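Hands on the table: our gripper gallery

October has been a brilliant month in the workshop. We finally had both hands of the Pilimside pair running together, after weeks of trying them one at a time against our old two-finger Kofler gripper, and I couldn't wait to put something up here!

The Kofler is still the quick one. It closes, it opens, it never sulks. But it only knows one way to hold a thing, and a squat round shape is exactly where it starts to struggle. With proper fingers you get to choose – over the top, round the side, or a pinch on one of the ribs – and picking the hold is half the fun.

Annelies Stöckli wrote the new controller settings, which we've named Jonska after a long evening of arguing. They let each finger stop when it meets something instead of squeezing on to a fixed angle. We logged 598 grasps with the old settings before switching over, so there's plenty to compare against (the tables are coming, I promise).
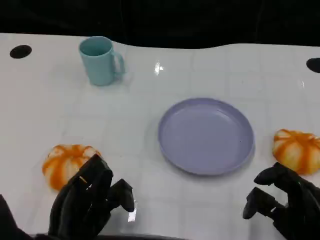

Words: Youssra El Ouafi | Gallery: Jonas Strebel

Both black hands over the white table, with a striped toy pumpkin for each, and the lavender plate and pale teal mug sharing the space. I love how much the fingers curl!

Next up is the Clostar wrist camera, which Wendelin Trummer is itching to mount. More pictures when it's on.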